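Board: Arms, Grippers and End Effectors
Thread: Primell pick-and-place kit, worth it for a small bench?

tallow_bin
Member

Looking for opinions from anyone running the Primell bench kit on irregular objects. I have had one on trial from the Drurham reseller since the beginning of November. The kit is the short arm, the parallel gripper with the black fingers, a wrist camera, a fixed camera on a post and a license for Yook, their recording and training software. I supply the table.

Target task is single item into an open container. I started with the simplest layout I could think of, one piece and one basket, with plenty of clearance between them so the arm does not have to thread past the rim on the way in. 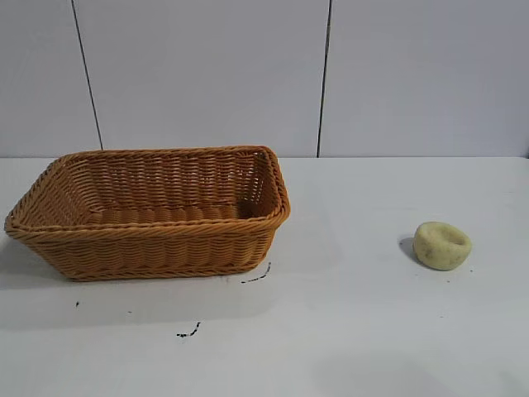

Settings so far: approach height 200 mm, finger force at 2 on their scale, fixed start pose. I recorded 19 demonstrations by hand guiding and trained on those overnight with the defaults. The documentation says that is below the suggested minimum and I know that. I wanted to see how it degrades.

Result: 19 attempts, placement good on most of them, but the misses are all the same kind. The fingers close early and push the piece sideways. Transport and release over the basket are fine once it has a grip.

Questions:
1. Is the early close a training data problem or a latency problem between the wrist camera and the gripper?
2. Does force setting 2 mean anything in newtons? The manual gives no conversion.
3. Would you pay for this after the trial, or build the same thing from parts?

purnur_dave
Senior Member

Data problem. With that few demonstrations the policy latches onto the approach timing and closes on schedule whether the piece is between the fingers or not. Vary the start pose and vary the object position. If all your recordings begin from the same pose you have taught it one trajectory with noise on it.

On 3, build it. The arm is fine, but you are paying for Yook, and Yook is a recorder with a train button. There are free tools that do the same job.

dmacdonald
Member

I disagree with the second half of that. We bought two of these kits at Purnurholm after pricing the parts route. The arm and gripper cost came out close. What we would have had to write ourselves was the camera synchronization and the calibration routine, and that is a couple of months for one person who already knows how. If you have that person and they are idle, build it. We did not.

On 1, check latency before recording anything else. Open a recording in Yook, step it one frame at a time, and compare the gripper position trace with the finger opening in the wrist view. If the trace leads the picture by more than a couple of frames, the time offset is wrong and more demonstrations will not fix it. The offset is under Devices > Wrist > Advanced, and a firmware update resets it to zero without a warning.

On 2, no conversion that I know of. We put a load cell between the fingers and made our own table. The steps are not linear. Anything under 3 will not hold a heavy smooth part during a fast move.

Darlene MacDonald
Purnurholm, test bench

tallow_bin
Member

Thanks both. I stepped through several of the recordings last night at the stage where the arm is low over the piece and the fingers have not closed.

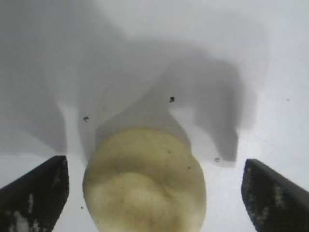

The offset was at zero, so Darlene's point about the firmware applies. I updated on the first day and never looked at it again. Stepping frame by frame, the trace is ahead of the wrist view by four or five frames. I set the correction, exported again and retrained on the same data without adding anything.

Early closing is reduced but still there. What remains looks like what Dave described. It happens when the piece sits farther out than in any of my demonstrations.

I also lowered approach speed for the last part of the descent. It costs cycle time, but cycle time is not what I am evaluating.

kestrel_ohm
Member

How clean is your background? Mine had trouble until I wiped the table between runs. White table, small dark debris, and the policy started treating crumbs as features. I can't prove that was the cause, but the odd corrections near the end of the descent went away.

tallow_bin
Member

Not very clean. There are specks and a couple of short black marks on mine. I will wipe it down and run the same policy again before changing anything else.

purnur_dave
Senior Member

Don't wipe it. Or wipe it for half the recordings. If the policy only works on a spotless table you have a demo and nothing you can use. Same argument for lighting. The arm puts its own shadow on a white surface and the shadow moves with the wrist, so you want that in the data with the lights in more than one position.

kestrel_ohm
Member

For training, agreed. For finding out which of three faults he has, I would still clean it first and change one thing at a time.

dmacdonald
Member

Agree with kestrel on the order. Clean table, same policy, log the result. Then record new demonstrations with varied position, dirt and lighting. Keep the old set separate. Yook will merge sessions with different offsets and does not flag it, and I consider that the worst defect in the product. I reported it to Primell and was told it is on the list.

purnur_dave
Senior Member

A paid recorder that merges mismatched timestamps silently is exactly why I would not pay for the recorder.

dmacdonald
Member

Fair. I would still buy the kit again. I would not renew support for a second year.

tallow_bin
Member

That is useful for the decision. Plan is clean run tomorrow morning, then a new set with the basket in several positions as well as the piece. I have asked the reseller whether the license can be bought without the support contract and will post their answer.

Does anyone have a force table they are willing to share? Darlene, if yours covers settings 1 to 4 that is all I need.

dmacdonald
Member

It does. Sent by message. It was measured on our fingers with new pads, so check one point on yours before relying on it.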